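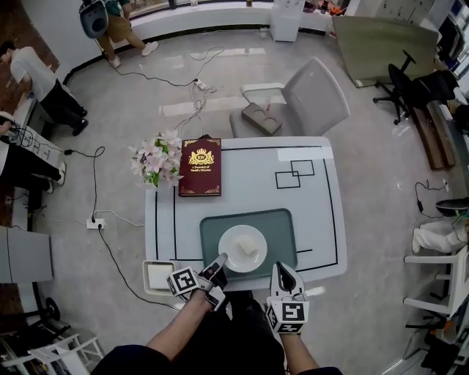 **Figure 2.** The table set for one person, with the plate on its tray, the book and the flowers.

## 4. Arrangement of the small table

### 4.1 Objects and their places

In the previous section we discussed how people share a large dining table. We now turn to the small table, at which one person eats a light meal and perhaps reads afterwards. The question is simple: when the surface is limited, which objects are kept near the body and which are moved away?

The arrangement in Figure 2 is typical of the group that we call "meal first". The tray with the round plate is placed in the lower middle of the table, close to the seated person, and the small square dish stands at the lower left corner. The book, a hardcover with the title "A Treasury of World's Classics", lies towards the far side, and the artificial flowers are to the left of it. The near part of the table therefore belongs to eating, and the far part to reading and decoration. The black tape lines near the edges of the table give a border against which these positions can be compared.

### 4.2 The role of the tray

The participants in Bastbridge and in Nagano were given the same set of objects and the same instruction, "please make the table ready for yourself". They were free to leave any object unused. In both places the tray was usually the first object to be placed. Several participants told us that they think of the tray as a border: what is on it belongs to the meal, and what is outside it can wait.

This agrees with the earlier home study by the Breneson group, who recorded 200 meals taken alone and found that a tray was seldom shared between food and other things. Our material contains 400 arrangements, and we observed the same habit, although it was weaker among participants who do not use a tray at home.

### 4.3 Flowers and books

Flowers caused more hesitation than the book. A book has a clear use and can be reached for when the plate is finished, whereas the flowers must be visible but must not disturb the arm. Most participants solved this by putting them on the far half of the table. We coded such cases as "far decoration" in the Nosard scheme, which divides the surface into 4 equal parts. When an object covered two parts, we assigned it to the part which held the larger share of its base.

The scheme does not describe the direction of an object, for example whether a book is turned towards the reader. We return to this limitation in Section 5.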